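Re: [fostering-policy] Draft guidance on visit records, section 4

Reading time: 2 minutes

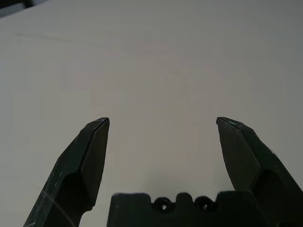

Melati,

I have read the September draft against the case file return from Tandwood. Comments on section 4 only; section 5 can wait until the legal note is in.

Melati Latuheru wrote:
> The current wording asks for a visit record "within a reasonable
> time". Pramora reads that as two working days and Vetberg reads it
> as the end of the month. I would like one limit for both, and I
> would like it to apply to failed visits as well as completed ones.
> Can you say whether the return supports this? I also need to know
> if the 40 files set aside at Tandwood are in the total or not.

On the last point, they are in. The return covers 3,317 visits, and the visits from the 40 files are part of that figure. They were set aside for a second reading, which has been done, and should no longer be listed as pending in the annex.

On the limit, the return supports 2 working days for completed visits. Of the 3,317 entries, 3,000 were made inside that limit already, with no rule requiring it. The remaining 317 are late entries of all kinds and the return does not split them by cause. I would not draw anything from them about workload.

Failed visits are harder. The form has a single date field. Where a worker calls and gets no answer, some offices enter the date of the call and some wait and enter the date of the visit that replaced it. In the second case the failed visit leaves no trace, and a child who has been missed twice looks the same on paper as a child seen on time. A time limit will not fix this while the field stays as it is. I suggest:

4.2 Each attempted visit is entered separately, with its own date, whether or not the child was seen.
4.3 The entry states whether the child was seen, and whether the child was seen alone.
4.4 Entries under 4.2 are made within two working days of the attempt.
4.5 Two failed attempts in a row are reported to the team manager on the same day as the second.

4.5 is new. Nogueira has had a similar rule in its local procedure and the wording is close to theirs.

One small correction: paragraph 4.1 still says "home" where the definitions now say "placement address". Children in residential units are left out if that stands.

Please send changes to the list by noon on Friday so that they go into the next version.

Yoga Nair

This site uses cookies to remember your archive settings. Accept | Manage preferences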